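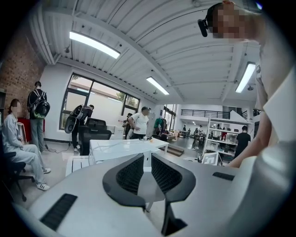 3.2 Floor surface and standing comfort

The second part of the study dealt with hard floors in shared workrooms and the tiredness that people report after standing on them. Earlier work in the Bredach series looked mainly at shops and canteens, where staff walk a good deal. Rooms in which people stay close to one spot have had less attention, and the guidance issued to building managers reflects this.

A questionnaire was sent to 2,000 people at sites in Bredach and Punness in October, and 400 usable replies were received. Respondents were asked to rate soreness in the feet, lower legs and back at the end of a shift, and to state the kind of shoe they normally wore. Replies with two or more blank answers were left out.
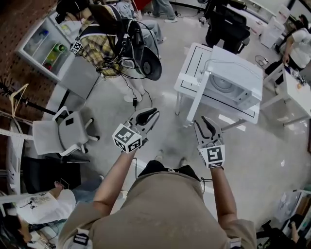
Figure 2. Standing with the head lowered, in light shoes, on a pale grey speckled floor.

Soreness in the feet was the most common complaint at both sites. It was reported more often by those who looked down at their work for long periods – a link that we had not expected, and one that may have more to do with neck and shoulder posture than with the floor itself. 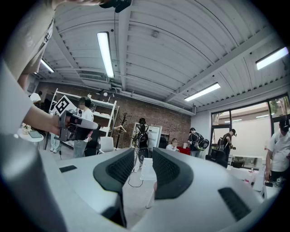
Shoe type made a smaller difference than the Vandenberghe scale would predict. Respondents in soft-soled shoes gave slightly lower scores for the lower leg, but their scores for the back were much the same as those of other groups. Age and length of service were entered as controls and did not alter this result.
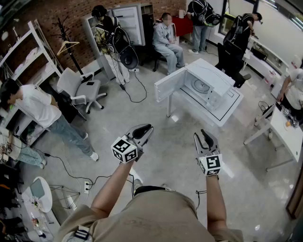
Photograph: Neverura

The replies describe comfort as people remembered it at the end of the day, and no direct measure of floor hardness was taken. Polished and unpolished floors were therefore grouped together in the analysis given in Section 3.3.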